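Sernby Desk Set, two months in
Review by Damilola Idahosa

Quick one, writing this between meetings. Bought the Sernby desk set back when my old pencil cup finally gave up. Pens, a clear ruler, a little blue plastic thing for sharpening. Came in a flat box, no instructions, none needed. Shipping took 7 days.

Pens first. Pale barrels, metal tips, nice weight toward the point. Ink is black and dries fast enough for me (right handed, lefties ask somebody else). I've got the gray ones and the cream one going at the same time and I like the cream one best. No reason. Same refill. Well, one of the grays skipped for the first line or two every morning, still does if I leave it overnight. Scribble on a sticky note and its fine.

Grip is plain, no rubber. After a long page my fingers know about it. The Edent pens I had before were softer to hold but the clips snapped, both of them, so.
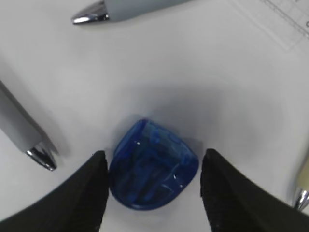

Issue 24, p. 16

Now the blue one. See-through cobalt plastic, rounded off at the top, sort of a shield shape, and you can see the ribs and bars inside it. Looks cheap in the listing and nicer on a white desk with light on it. It sharpens. Regular yellow pencils come out with a good long point. Colored pencils, less good, the soft ones crumble. I tried my kid's fat crayons-pencil things and they don't fit, don't bother.

Shavings stay in until you want them out, mostly. I threw it in a bag once and got graphite dust in the bottom of the bag. My fault maybe. It lives on the desk now.

Ruler: clear, straight, does ruler stuff. Hard to find on a white table, I lose it about once a day. Markings haven't rubbed off yet. The Aliyu ruler I had at my last job was blank by March so this is already doing better than that.

Ebuka Osagie reviewed the Beto set a few pages back and liked the pens more than I like these. Could be. I borrowed one for an afternoon and it was smoother, also it leaked on my thumb.

Would I buy again? Yeah, for the sharpener and the cream pen. Wish they sold them seperately. Wish the set had an eraser. Order code is 3292 if the store search gives you nothing, it gave me nothing.

Rating: good. Not great. Got to run.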